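Open Day at the Rakholm Hall – Your Questions

Quick page, put together between emails. Will add more as they come in.

When and where?
Rakholm hall, side entrance, December. Doors 10 am, last people in at 4 pm. The exact date is on your ticket confirmation.

Do I need a ticket?
Yes. Free, but we stop at 700. Last year we let in 775 and the hallway was a mess, so no exceptions at the door this time. Sorry. Kids need one too, babies don't.

What is there to see?
Two stations. Flostov is the tabletop arm, picking up and sorting small things. Bonsu is the cart that drives itself around a taped loop in the back hall. Flostov runs all day. Bonsu runs on the hour – battery has to charge in between.

Can I talk to the people who build them?
Please do. Anyone in a gray Gistulum T-shirt. Not while they have the stop button in their hand though, wait till the run is over.

What does Flostov pick up?
Toy kitchen stuff mostly. Kettle, knife block, rice cooker, a little iron with a red handle, an ear of corn. Everything goes on a dark table and the arm works from above with a two-finger gripper. The blue pot with the white blocks in it is a favorite with the younger ones. We move things around between runs so it never gets quite the same table twice.

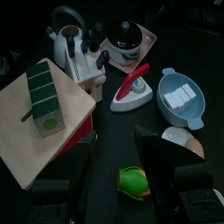 Is it remote controlled?
Depends on the hour. Mornings a person drives it from the desk next to the table. Afternoons it runs on its own and you will see it miss. That's normal, it tries again, please don't help it.

Can my kid try driving?
Ages 8 and up, mornings only. Sign-up sheet is at the desk, slots are 4 minutes. The sheet fills up fast so go there frist, then look around. One kid per slot, parent stands behind the yellow line.

Can we touch the toys?
Not the ones on the robot table. There is a box of spares by the coat rack, those are fine to handle.

Is it loud?
Flostov no. Bonsu beeps when it backs up, and the back hall echoes. Ear protectors at the entrance, bring them back pls.

Photos?
Fine. No flash near the table – it throws off the cameras. Ask before you photograph other peoples kids.

Food?
Coffee and waffles in the lobby, cash or card. No drinks past the lobby doors. We had one spill last year and lost half an afternoon.

Parking?
Gravel lot behind the hall, fills up by 11. Overflow is at the ball field, 1000 feet down the road, sidewalk all the way.

Wheelchairs and strollers?
Ramp at the side entrance. Both stations are on the ground floor. Strollers OK, but it gets tight around the Flostov table after lunch.

Can I bring a school class?
Not on the open day. We do class visits in spring, use the contact form and put "class" in the subject line.

I have a ticket but can't come
Cancel it from the link in the confirmation mail so somebody on the waiting list gets it.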